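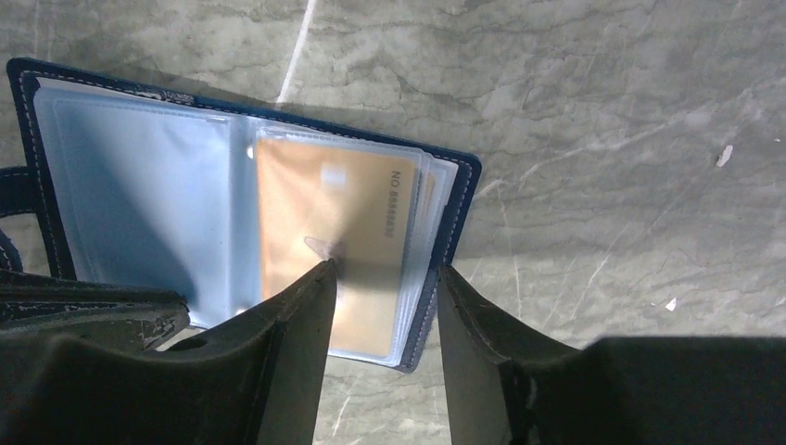 ## 4. Who pays the exit stamp

The exit stamp in Herkia costs 13 crowns and takes a few seconds to apply. Finding the window where it is sold takes longer. The rule dates from December, when the ministry extended the charge to seasonal workers, a group it had described the previous spring as "already contributing enough." Students were left out, then put in, then left out again after the forms had been printed.

We read 1662 refund claims filed at the Ilel and Rosales crossings. Of these, 284 came from people who had never owed the charge. Most had been told to pay first and argue later, and the form for arguing was available only on the other side of the border. Palomino coded the claims by reason given; Donati coded them again without seeing her results. They disagreed mainly over claims whose stated reason was "obviously."

The Ilel office kept its records by surname and the Rosales office by the color of the receipt, so matching people who used both crossings was slow work. We dropped duplicates where the passport number agreed and kept them where only the handwriting did.

Figure 4. Two robot arms mounted side by side at the front edge of a gray, marble-patterned panel.
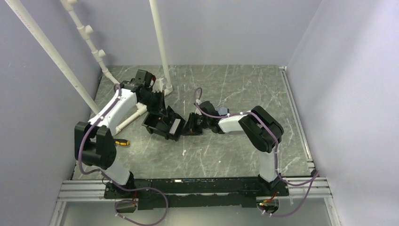
### 4.1 Refunds and the Kornbridge desk

Refunds were handled at a single desk in Kornbridge, a long bus ride from either crossing. The fare is more than the stamp. Claimants who lived in Kornbridge were much more likely to follow up, and we do not think this reflects a stronger local sense of justice.

The ministry counts a claim as settled once it has been acknowledged. Under that definition its record is excellent. We count a claim as settled when money has been sent, and use this meaning in the tables that follow.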